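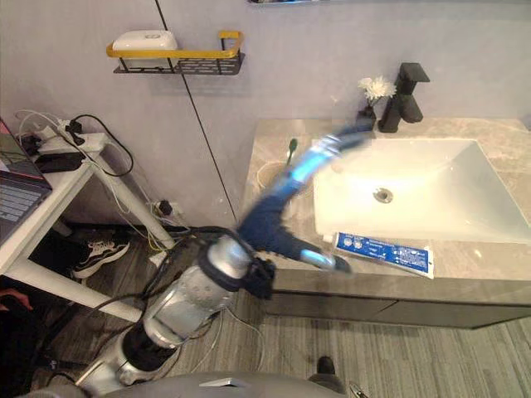
Why does it thunder?

Hi, I'm Unnur Kirkegaard, and I write the weather pages for kids at Tulodow. When I was seven I hid under the kitchen table every time I heard a rumble. My dog was already under there, so it got pretty crowded! Now I sit on the porch door side of the living room with a bowl of popcorn and count seconds. I still jump sometimes.

So what is that noise?

Let's start inside the cloud. A thundercloud is tall, much taller than a mountain, and the air in it is racing up and down like kids on a staircase. Up near the top it's freezing, even in June when you're running around in shorts. That means the cloud is full of tiny bits of ice and soft little hailstones, and they keep bumping into each other.

Have you ever rubbed a balloon on your sweater and then held it over your hair? Your hair stands up, right? Rubbing moves tiny bits of electric charge from one thing to another. The bumping ice does that too, only there's a whole cloud of it. One kind of charge piles up near the top of the cloud and the other kind piles up lower down.

After a while there's so much charge that it has to go somewhere. ZAP! It might jump from one part of the cloud to another part, or it might jump all the way to the ground. That giant spark is lightning.

Now for the loud part. Lightning is hot (hotter than the surface of the sun, and yes, I had to read that twice the first time). The air right next to it heats up so fast that it bursts outward in every direction. That burst is what you hear. If the lightning is close you get a sharp crack. If it's far away you get a long, grumbly roll, because sound from different parts of the bolt reaches you at different times.

Here's my favorite bit. Light gets to your eyes almost instantly, but sound is a slowpoke. It needs around five seconds to go one mile. So when you see a flash, start counting: one Mississippi, two Mississippi, and keep going until you hear the thunder. Divide your number by five. If you counted to ten, the lightning was two miles away!

One night my cousin and I counted to 70 and never heard a thing. We could see the sky blinking way off behind the hills, but the storm was too far away for the sound to reach us. Some people call that heat lightning. It's just regular lightning from a faraway storm.

Staying safe

If you can hear thunder, you're close enough to be hit by lightning, so go indoors or get into a car with a hard roof. Don't stand under a tree. Skip your bath or shower until the storm is over, too, since electricity can travel through pipes and water. Then wait 30 minutes after the last rumble before you go back out. I know, that feels like forever. Bring a card game.

Next time I'll tell you how hailstones grow, and why some of them have rings inside like an onion.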